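Learning from Examples - Handout 4
Collecting your own demonstrations
Lecturer: Evaristo Greco
Updated 12/17/21

Read this before your lab slot. Last year's group read it afterwards, and their data is still in a folder called "old", where it will stay.

What you are making

A demonstration is one person doing one small job once, from a known start to a known finish, with the gripper in hand and everything recorded. The learner sees the pictures and the motion. It does not see your intentions, which in most cases is a mercy.

Each pair owes me 36 demonstrations of the table job by the first week of January. Ten of those will be held back for testing and you will not be told which. Please don't ask Marino, the file server, either. I have changed the password.

How to hold the gripper

Hold it as if the fingers were yours and slightly stupid. They have no feeling in them, so you will want to squeeze harder than you need to. Move at the speed of someone laying a table for guests they quite like. If you stop to think, the learner will learn to stop too, in the same spot, for ever, with no thought going on at all.

Start recording before you move. Stop recording after you have let go and backed away. A demonstration that ends with the object still in the jaws teaches the thing to cling.

What to vary and what to leave alone

Vary: where the objects begin, the angle you come in from, which of you is holding the gripper.
Leave alone: the objects themselves, the lights, the finishing position, the names of the files.

Do not vary by being careless. Careless people are remarkably consistent - they put the plate down in the same place every time and swear it was random. Use the sheet of start positions made by the Clellon script. It is dull and it works.

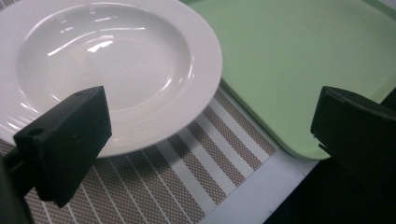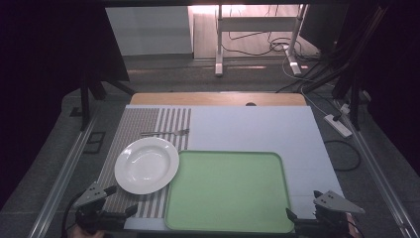 Coverage is the word for what you are after, and it means the learner should have met most of the situations it will later be blamed for. Suppose a pair records all 35 of its good runs with things set out in much the same way. The learner may decide that a plate is whatever sits on stripes, with something green to its right, and you will have spent an afternoon teaching it about placemats. Some of your starts should therefore have the tray on the other side, and some should have the plate off the mat altogether. Watch for shine as well. In the close view there is a bright white spot in the well of the plate, and a learner with few examples is quite capable of treating a spot like that as a landmark and heading for it.

Mistakes

Keep them, but label them. A fumble followed by a recovery is worth having and goes in with the tag "recovered". A fumble followed by laughter goes in with the tag "failed". Don't delete anything on the day. The Nekimport loader numbers files in order and sulks when there is a gap.

For next time

Bring your log sheet, with a line for each demonstration giving the start position, who held the gripper and the tag. Read chapter 4 of the course notes as far as the part on copied errors. The Zendero exercise can wait until I have fixed question two, which at present has no answer.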